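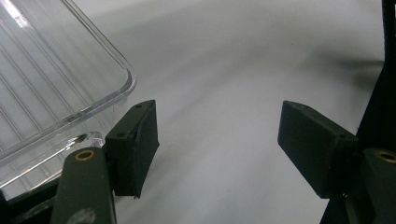
Clear plastic container with ribbed walls and floor.

Kitchen > Storage > Plastic Containers > Cleaning Ribbed Containers

Cleaning and Storing Ribbed Clear Containers

Molded ribs stiffen a thin wall, so a ribbed container flexes less when lifted full. The grooves between the ribs also hold grease, flour dust and detergent film. A flat sponge rides over the high points and leaves the grooves dirty.

Washing
Scrape out dry residue first. Fill with warm water and a small squirt of dish soap and leave for 7 minutes. Brush along the ribs with a soft nylon brush, never across them. Finish at the rounded corners, where film collects. Rinse twice.

Do not use scouring powder or the green side of a sponge. Scratches in clear plastic do not polish out easily, and they hold odor. If you must sand down a rough spot on the rim, start no coarser than 700 grit and finish at 3000, used wet.

Cloudiness
Mineral haze comes off with white vinegar and water in equal parts. Wipe on, wait, rinse. Haze that remains after two treatments is usually surface wear – move that container to the garage or the sewing shelf.

Drying
Stand the container on its side with the ribs running downhill. Upside down on a flat counter it traps moisture under the rim. A folded towel under one edge is enough if there is no rack.

Stacking
Put a sheet of paper between nested containers. If two are stuck, run warm water over the outer one and twist gently. Do not pull on a lip or flange; thin projecting edges crack first.

Labels
Stick labels on a smooth part of the rim or on the lid. Tape over ribs lifts within a week or so. Old adhesive comes off with cooking oil, followed by soap.

Drying method contributed by Clifford Bélanger.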